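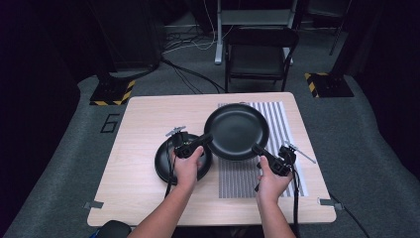

Plolilen to Move Housewares Rental Stock to New Norham Depot

NORHAM, 14 Nov 2023 - Plolilen, a supplier of rented kitchen and dining goods to operators of furnished apartments, will move its stock and order handling from Plitham to a single depot in Norham. Packing of slow-moving stock has started. The Plitham counter will stay open for returns until the lease on that building ends in July.

The Norham depot is a one-story building with a loading dock on the north side and a separate entrance for customers collecting small orders. It has 132 pallet positions, compared with 40 at Plitham, where overflow stock has been kept in a rented storage yard across the road. Goods now held in the yard will be moved first. The yard agreement will not be renewed.

Scope of the service

Plolilen rents cookware, plates, glassware, flatware, table linens and small appliances by the unit or by the apartment set. A standard set covers a kitchen for four people. Operators may leave out any category and are billed only for what is delivered. Furniture, bedding and large appliances are not offered, and there is no plan to add them after the move.

The company currently serves 26 operators, most of them with buildings in Norham or along the Plitham road. Existing contracts carry over without change. Account numbers, rates and deposit balances will stay the same, and customers do not need to sign new paperwork unless they want a different delivery day.

Changes to ordering and delivery

Orders placed before noon on a working day will ship the next working day. The present cutoff is 10 a.m. Orders for more than 10 apartment sets will continue to be scheduled by phone. Delivery windows will be two hours long in Norham and three hours long in Plitham.

Single-item replacements, such as one frying pan or one dinner plate, will no longer carry a minimum order charge when they are collected at the depot. The charge stays in place for delivered replacements. Items are matched to the set on file by pattern and size. Where a pattern has been discontinued, the customer will be offered the nearest match or a full change of that category at the standard rate.
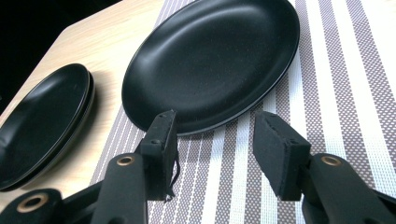

Returned goods are checked in by category and then sorted into three grades. Grade A goes back into rental stock after washing. Grade B is sold in mixed cartons at the Norham counter. Grade C is sent for scrap or disposal, depending on the material. Coated cookware with damage to the cooking surface is always graded C, whatever its age. Chipped plates and glasses are treated the same way.

Customers sometimes ask for a written record of what was rejected and why. Starting with the move, each return will produce a one-page statement listing the grade given to every item and any amount held back from the deposit. A customer who disagrees with a grade can ask for a second check within five working days. The items in question will be kept aside until that check is finished.

Storage and handling

Stock at Norham will be stored by category instead of by customer. Plates will be held in divided crates, with each crate limited to a weight that one person can lift. Pans will be nested with paper sheets between them. Linens will be kept in a closed room away from the dock doors. The wash area has a floor drain and its own hot water supply, and it can process roughly 300 crates a week on one shift.

Building work at the depot is complete except for the customer parking area, which still needs line painting and lighting. Collections will be handled at the loading dock until then - drivers should report to the dock office before unloading or loading.

Notes for customers

Empty crates may be returned to either site. Crates from the older gray series have a different base and should be stacked separately. Customers with goods on long-term hold at Plitham will receive a stock list by mail and should report any differences before the goods are moved.

Delivery day requests for the new schedule can be sent with the next regular order or made through the Plolilen order desk.

About Plolilen

Plolilen rents and services kitchen and dining goods for furnished apartments, staff housing and short-stay buildings in the Norham and Plitham areas.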